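# Folding long sleeves without the cuffs escaping

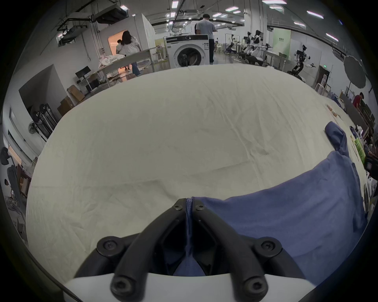 ## Replies (7)

**orkcombe_ironer** wrote:
Blue long-sleeved shirt, soft cottony stuff, big table with a sheet over it. Every time I get one sleeve in, the other has wandered off towards the far edge with its cuff in a bunch. I have 30 of these to do by Wednesday. What am I doing wrong?

**Prisik** wrote:
Owning 30 shirts.

**flatpack_fiona** wrote:
Face down, arms straight out, flatten the cuffs *before* you fold anything. A bunched cuff makes a lump and the lump goes all the way up the pile.

**Hollamon** wrote:
Disagree. Sheet's your problem. It's got creases of its own and the shirt copies them. Bare table or nothing.

**flatpack_fiona** wrote:
> Bare table or nothing

On a bare table the shirt slides about like a dog on lino. Keep the sheet, pull it tight and clip it underneath.

**Hollamon** wrote:
I have 2,300 posts on this forum and have never once clipped a sheet.

**Prisik** wrote:
658 of those are about pillowcases.

**orkcombe_ironer** wrote:
Tried both. Clipped sheet, cuffs first, then sleeves straight down the back instead of across. Much flatter. The bare table was quicker but I had to pick two shirts up off the floor. Does anyone use a Jafri board for this, or is it just a placemat with ambitions?

**Hollamon** wrote:
Placemat. Also the floor thing is technique.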